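Switching to a heat pump, keep the gas furnace or not?
Asked by Seema Jaiswal, 30/05/2025

Hi all, first post! We bought a 1960s ranch in Oramham last December and the AC is on its last legs. One contractor wants to put in a cold-climate heat pump and rip out the gas furnace. The second guy says keep the furnace as backup. I want to cut our emissions (that's half the reason we're doing this) but I don't want to freeze either, and our electric rates aren't exactly low. What would you do?

2 answers

Maarja Navickas
We did this two winters ago in Lovham and went all electric, no furnace. I was nervous the whole first fall! It's been fine. We had 11 nights below zero and the house stayed at 68, though the fan ran pretty much nonstop. Before you sign anything, get a real load calculation done, room by room. Our first bid was sized off the old furnace and it was way too big.
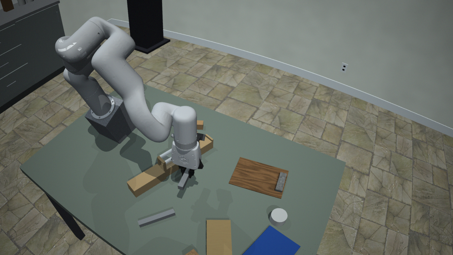 Does dropping the gas account save any money?
It did for us. The fixed charge was costing us $306 a year before we burned anything, and that went away once the water heater was electric too. If you still cook with gas you'll keep paying it, so look at your bill first.

Also do your attic before the heat pump if you can swing it. Ours had maybe four inches of old fluff up there, and after we topped it up the installer dropped us a whole size.

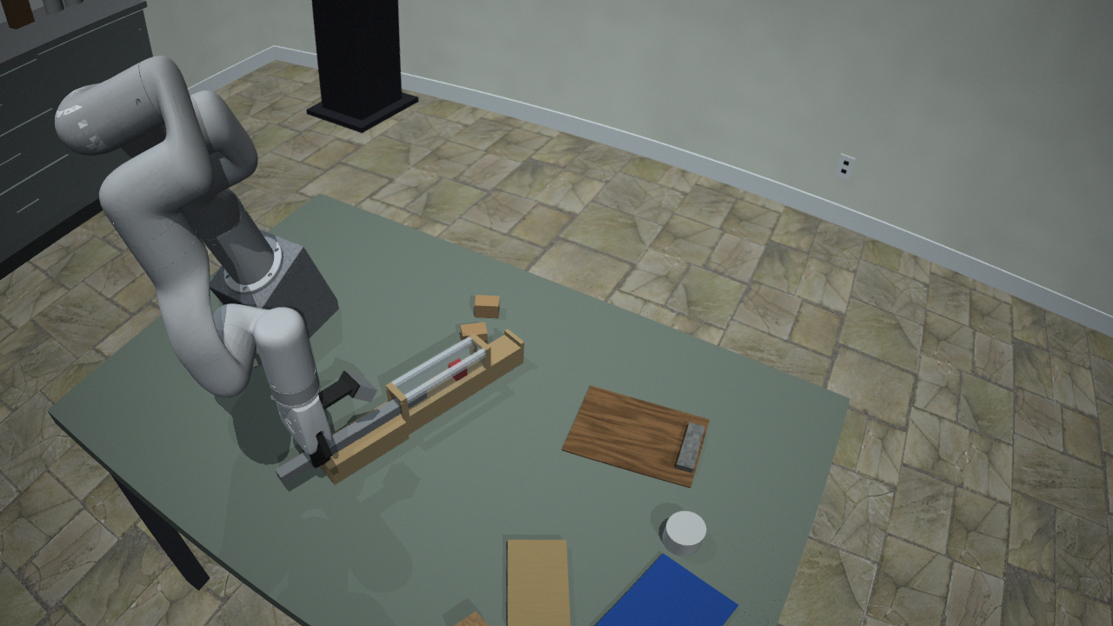
Oramham & Lovham Home Energy Club

Baldur Ketilsson
keep the furnace. mine only kicks on under 15 degrees, gas use is down 82 percent from before. when it dies I'll pull it

Comments on this answer (2)

Seema Jaiswal: Thanks, that's a bigger drop than I figured. Is the switchover automatic or do you have to mess with it?

Baldur Ketilsson: automatic, the thermostat does it. check what the installer sets it to though, mine left it at 40 and the furnace was doing all the work until I changed it

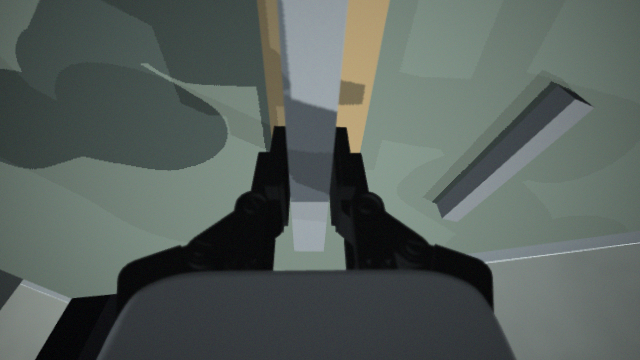

also ask if your panel has room. I needed a new breaker and that was it, but my neighbor got talked into a full 200 amp upgrade and I'm not convinced she needed one.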